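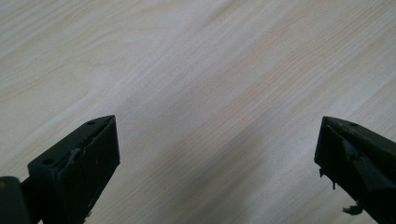
Light wood-grain surface

Pocket listing

A pocket listing is a home for sale that is kept off the shared database used by local real estate agents. The seller signs with a broker in the usual way, but the broker markets the property privately to a list of buyers, to colleagues in the same office, or through a members-only website. The terms "off-market listing," "quiet listing" and "private exclusive" are used for much the same thing. Brokers who sell the service sometimes insist the terms are different, though the distinctions tend to shift from one brochure to the next.

Origin of the term

The name is usually said to come from agents carrying details of a house in a coat pocket and showing them only to favored clients. The story is repeated often and sourced rarely. What is clear is that selling by word of mouth is older than any shared listing system, so the pocket listing is better seen as a return to an earlier practice than as a new product, whatever the advertising says.

Claimed benefits

Supporters say the method protects privacy, limits the number of strangers walking through the house, and lets a seller try out a price before a public launch. The privacy claim holds up reasonably well, at least until the deed is recorded and the sale becomes public in most places. The price-testing claim is weaker. A small group of invited buyers may say little about what the wider market would pay, and a lack of offers can mean that the price is too high or simply that few people heard about the house.

A further claim is that exclusivity raises the sale price. This is the one most often found in sales material and the one with the least behind it. Clotura, a private listing site, has told sellers that its homes sell for more than comparable public ones. The comparison covered 491 sales, but the company did not say how the comparable homes were picked or whether listings that failed and later went public were left out. Expensive houses are more likely to be sold privately in the first place, and a simple average will flatter the method for that reason alone.

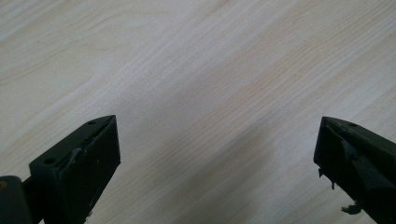
Pale wood surface with fine grain

Conflicts of interest

The main objection concerns who gains. When a home is shown only inside one brokerage, the chance rises that the same firm will represent both the buyer and the seller and keep both sides of the commission. The seller, meanwhile, gives up an unknown number of possible bidders. Some states allow one firm to act for both parties with written consent, and others restrict the practice or require the firm to take a more neutral role. Consent forms are commonly signed at the first meeting, along with a stack of other papers, and it is fair to ask how much weight such a signature carries.

Fair housing groups raise another concern. A house offered only to people an agent already knows will tend to be bought by people who resemble the agent's past clients. No one has to intend this for it to happen.
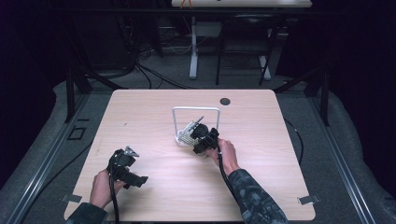
Can a seller move from a private listing to a public one?
That depends on the listing agreement. Many agreements allow the change at the seller's written request, while others set a private period first, so the seller should find the clause and its end date before signing.

Use in Clurnden

The city of Clurnden is sometimes cited as a place where private listing took hold early. Two brokerages, Zonis and Hendricks, began offering private exclusives in the same spring, each describing itself as the first. Hendricks set a private period of 14 days, after which the home went into the shared database unless the seller objected. Zonis set no limit. Both firms reported that clients were pleased, in surveys they ran themselves and sent only to clients whose homes had sold.

Neither firm has released figures on price cuts, canceled contracts or the share of sales in which it represented both sides. Without them, statements about how well the program worked in Clurnden should be treated as advertising. 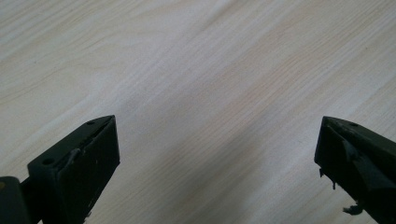
One Clurnden seller complained in a letter to the local paper that the word "exclusive" had been explained to her as a benefit to the seller, and that she had understood only at closing that it described the broker's position. She added that she could not say whether she had lost money, as there was no open sale to compare hers with.

That difficulty runs through most of the debate. A house is sold once, under one method, and the offers that were never made leave no record.

Rules

Many shared listing systems require a member broker to enter a home soon after advertising it to the public, which can include yard signs, mass emails and social media posts. Marketing kept inside a single office has often been treated differently, an exception that large brokerages are well placed to use and small ones are not. Rules vary by area and change often. Enforcement usually takes the form of fines, and a fine that is small next to a commission may not deter much.

See also

Dual agency
Exclusive right to sell
For sale by owner
Listing contract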